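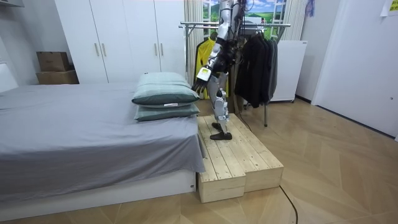 November, 11:00. Tenita evaluation, bedroom set

Second session with the Tenita hand kit on loan from Rustance. The task is bed making with pillows, taken from the list in their quote. Low bed, grey fitted sheet, two green pillows at the foot end. Robot up on the pine blocks by the corner of the mattress.

Kit as supplied: two hands, wrist cuffs, a controller board, Matico software on a stick. The quote has a one-year service plan as a separate line. I would leave that off until we know how the fingers wear.

Fitting. The cuff went on with the screws provided. The manual gives the tightening order for the old cuff, so ignore page four and use the loose sheet. Matico found the left hand at once. The right needed a restart and then came up under unit number 1918, the same as the left. Renamed it by hand. Rustance should be told, as the log files overwrite each other otherwise.

Settings. Grip force is given in raw units, 0 to 4000. The default of 2000 is too high for a filled pillow: the fingers close right through to the palm and the cloth bunches under the thumb. Lowered in steps. Best so far is around half the default — below that the pillow slides out once the elbow lifts.

Approach from above, fingers down, hover, then close. The hover height in Matico is measured from the wrist, so fingertip length has to be added. Lost most of an hour to this yesterday. The Ngau hands measured from the fingertip, and our old scripts assume it.

Other points:
Cable from the robot's back to be taped down before anyone walks behind the blocks.
Finger pads mark easily. No spares in the box.
Stop button in Matico works from the main page only. Not acceptable as it stands — ask whether a fix is planned.
The blocks have not shifted so far. Check again after the reach to the far side.

Compared with Ngau: quieter, slower to open, better on thin cloth. Price for two hands is close enough that it will not decide anything.

Next: top pillow only, new force value, same start position. Then the sheet corner. Loan can be extended by a week if we ask before the end of the month.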